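4.2 Changes in the handling role

The Orport site introduced two-armed cells for fabric and frame handling in January. Before that, one attendant per bay did the lifting and the bag changes by hand. Under the Gurkance schedule, one attendant covers 4 bays and does almost no lifting. The work is now setup, fault clearing and sign-off. We coded 1161 log entries; 800 concerned grip faults on thin or creased material – a task absent from the old job sheet. Attendants told Mac Mathúna that the shift felt lighter but harder to leave, and 3 asked for a fixed break away from the alarm panel. Pay grades were not revised.
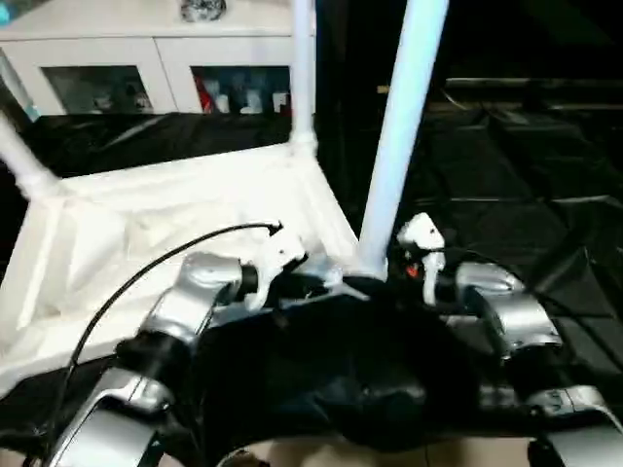
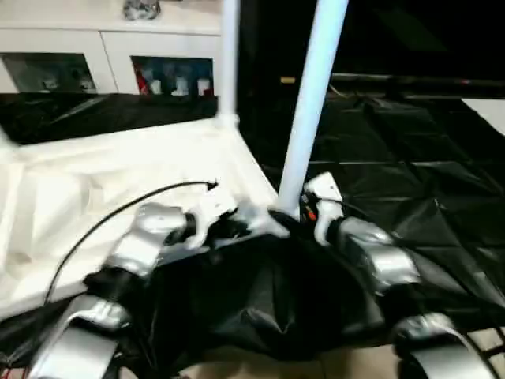
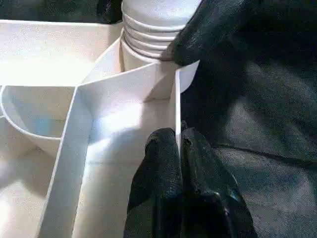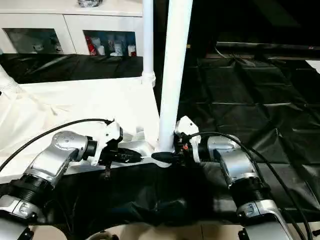 Figure 7. Handling work with robot grippers, four views.

Did the cells reduce the number of attendants on a shift?
The number stayed the same during the study period. Attendants released from the bays were moved to incoming inspection.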